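Bring Back the Packed Lunch

By Dennis Mugo
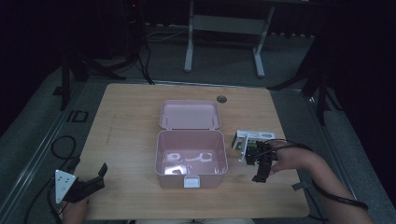
A pink lunch box, open on the table.

I have eaten a packed lunch at work nearly every day since November, and I have become a little annoying about it. My coworkers at Workholm now know more about my cold noodles than they ever asked to. I'm going to be annoying in print as well, because I think the packed lunch is one of the great small pleasures of adult life and most of us gave it up for no good reason at all.

When people talk about bringing lunch from home they nearly always talk about money. Fine, let's talk about money. I was spending $30 a week at the sandwich counter on Jorkgate, and sometimes a good deal more if it rained and I felt sorry for myself. But money is the dullest argument there is for anything you eat. If saving were the point I'd have quit after two weeks, the way I've quit every budget I ever made.

What kept me going was the food! A home lunch can be exactly as odd as you are. Mine have included leftover dumplings with pickled beets, half a baked sweet potato with peanut butter (try it before you write in), and a wedge of cold spinach pie that I thought about through an entire morning meeting. You can't buy that lunch anywhere. It came out of my own refrigerator and suits one person in the world.

Then there is the time. The line at the counter used to take up half my break, and I'd eat the sandwich standing at my desk with one eye on my email. Now I walk to the benches by the canal with a lunch that's already made. I have 30 minutes and I get to use every one of them. Some days I read. Some days I watch the ducks fight, and they fight a lot more than I would have guessed.

I know the objections. Mornings are hard, and they're much harder with kids. So don't do it in the morning. I pack mine while I'm clearing up dinner, when the food is already out and the kitchen is already a mess, and it takes me 5 minutes. Don't cook anything special either. The people who post those gorgeous lunches with carrots cut into stars are very talented and I love looking at their work, but they've scared a lot of us off. A scoop of last night's rice and beans is lunch. So is cheese, an apple and the end of the bread.

I've also heard that packing a lunch is antisocial, and I'd like to argue with that one. The old lunch crowd at my office was three people waiting in line looking at their phones. These days there are usually six of us on the benches, trading bites and being rude about each other's salads. Somebody brought a jar of green mango pickle a while back and I haven't been the same since.

You don't need fancy gear for any of this. Get a box with a lid you trust, because a leak of salad dressing in a bag full of papers will end your interest in the whole idea. Get a real fork too, a metal one from your kitchen drawer. It makes a cold lunch feel like a meal - I can't explain it, but I'd bet you'll feel it as well.

Start with one day. Make a bit too much for dinner tonight, and put the extra away before anyone goes back for seconds.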